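I love grippers, and I love them most when they fail in ways we can learn from. Clear boxes are my favourite teachers.

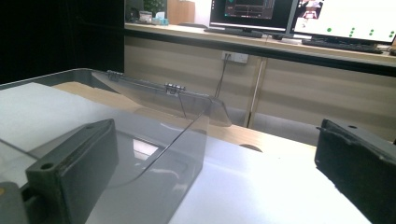 Why do clear boxes cause so many faults?
Depth sensors read straight through them, so the gripper closes late or in the wrong spot.

Randa Harb's crew at Tondville logged 3418 grasps in November, and 373 ended in a slip or a bumped wall. What a gift of a logbook!
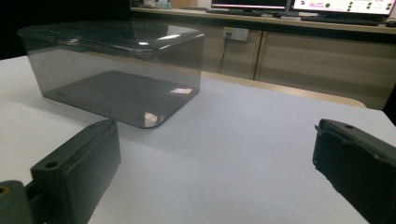 Most labs would bin those runs. I'd publish every one, with the finger wear noted beside it, and I'd honour the person who hit stop. Oltstead does this now, and its crew argues over each fault for around 11 minutes (great fun, go if you can). 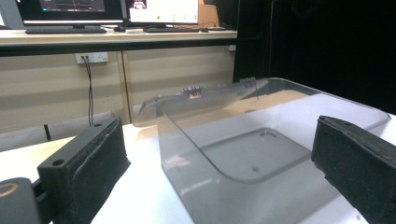 Clear bin on the white tabletop, between the gripper fingers.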